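Support > Meneo Tabletop Cell > Set-Up Guide > 4. Wrist Camera and Finger Alignment

Last updated: June

4. Wrist Camera and Finger Alignment

Get this section right and the rest of the set-up goes quickly! The Meneo picks up thin, slippery tableware very nicely once the camera and the fingers agree on where a rim is. Do the alignment after mounting the arm (section 3), and repeat it whenever you change fingers.

You will need:
- the 2 mm hex key from the lid pocket
- a lint-free cloth
- two plates of the kind you plan to handle
- a plain, matte work surface

CAUTION: Press HOLD before reaching between the fingers. They can close at full force even in Align mode.

4.1 Fitting the fingers

1. Press HOLD and wait for the ring light to turn amber.
2. Slide each finger onto its rail with the slanted face outward, until it clicks.
3. Tighten the screws a little at a time, switching sides as you go.
4. Wipe the camera window. A thumbprint is enough to spoil the rim finder (we've all done it).
5. Release HOLD and run Open/Close 8 times. The fingers should meet evenly at the tips.

4.2 Checking the view

6. Set the plates face up on the work surface, close together.
7. In Verkitz, open Arm > Wrist View and choose Align.
8. Jog the wrist over the nearer plate until one finger is above the inside of the plate and the other is above the bare surface just past its rim. 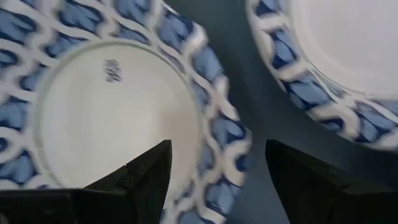
Fig. 4-1. Wrist View in step 8: left finger over the plate, right finger outside the rim.

9. Let go of the jog key and give the picture a moment to settle. Patterned rims smear while the wrist is moving, and Verkitz won't accept a reading until the edges sharpen.
10. Press Find Rim. A green arc should follow the outer edge of the plate. If it jumps to the ring around the center, raise the wrist 14 mm and press Find Rim again.
11. Press Save Offset.

NOTE: Decorated plates are great for this! A blue-and-white rim gives the finder plenty of contrast. With plain white plates, set Rim Contrast to 7 before step 10.

NOTE: Glossy, raised patterns catch the light. Should the arc break up at the highlights, turn the overhead lamp down or move it to one side. Randa Issa on our bench team keeps hers well off to the left and swears by it.

4.3 First lift

12. Lower the wrist at Creep speed until the tips are level with the rim.
13. Press Close Soft, then raise the wrist just clear of the surface.
14. Watch for tilt. A plate that dips on one side needs a deeper grip, so set it down, move in slightly and try again.

CAUTION: Keep the second plate clear of the finger travel while lifting the first.

Once you have a level lift, save the pose under a name you'll recognize and go on to section 5, Stacking.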